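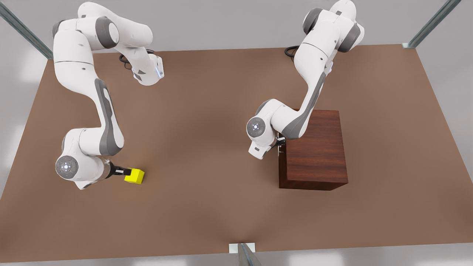

12/02/2022

Finished the bread book last night and woke up at five wanting to bake. So I did! The starter came out of the fridge looking gray and sorry for itself, and by lunch it had climbed right up past the rubber band and was pushing at the lid. I went and looked at it every half hour like a new parent.

I'm trying the Pillay flour this time, the stone-ground one from the store on the corner by the bus stop. It drinks so much more water than the supermarket kind. My usual dough is 1,000 grams of flour and 631 of water (a silly number, I know, but I overpoured back in July, it made the best loaf I'd ever baked, and I've stuck with it out of superstition). With the Pillay it felt like modeling clay, so I worked in another 80 grams with wet hands and suddenly there it was, soft and stretchy and full of life. I love that moment. I did four rounds of folds and listened to the radio in between and got nothing else done all morning.

One loaf plain, one with walnuts and the last of the dried figs. The fig one stuck to the basket on one side and came out with a bald patch, so I turned that side to the back of the oven and pretended. Both of them sprang up like crazy. The plain one has an ear on it you could pick it up by — I did pick it up by it, and it held!

I burned my wrist on the Greltico pot again, same spot as last time. I need longer mitts. The pot itself is wonderful and I'd never go back to the baking stone, but it weighs as much as a small dog and the handles are too close to the lid.

I took the fig loaf across the hall while it was still a little warm and came home with a jar of plum jam and half a cabbage. Good trade. The jam is dark and sharp and hardly sweet at all, and I had it on three slices standing up at the counter, which was supposed to be dinner and then was.

Things to try next: rye, maybe 100 grams to start, with the rest Pillay. Caraway if I can find the jar. The book has a whole chapter on overnight dough in a cold kitchen, and mine is certainly cold enough now with that window. I'd like to mix it after supper and shape it before work and see if I can have it baked by the time I leave. It might be a disaster. I'm so excited about it I've already set out the scale.

Also must remember to write to Genport about the parcel, it still says "in transit" and the banneton liners are in there. And feed the starter before bed. I kept back two spoonfuls and it's sitting on top of the fridge in the yogurt tub, bubbling away.

The whole apartment smells of crust. I've got the bedroom door open so it gets in there too.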